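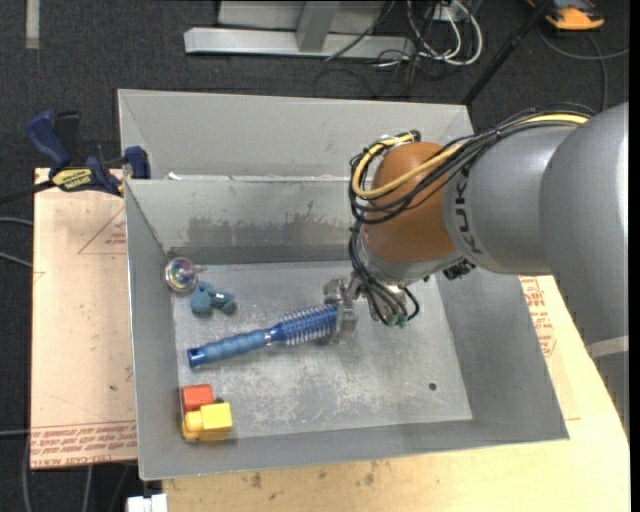 So Plivgate wants $14 a month now for "delivery protection." I have been ordering from these people for 6 years. What exactly were they protecting before?

Read the terms. It covers lost packages. It does not cover late packages, wrong items, or anything "marked delivered in good faith." Good faith according to who? The driver?

I asked support how many claims got paid last year. Got a link to the signup page. Asked again. Same link, plus a smiley.

Brendan Breathnach replied to me that his claim went through in three days and I should relax. Glad to hear it, Brendan. That's one claim.

Meanwhile the free returns window went from 30 days to 14 and I only found that out at the bottom of an email with a picnic basket on it. June 22, 2022, "Summer just got easier!" Easier for who?

Drallwood tried this same fee and called it a membership. My sister paid for it. Her lamp still showed up in pieces and she still ate the cost.

Anyway I unchecked the box. It was checked again at the next screen. Look before you hit pay.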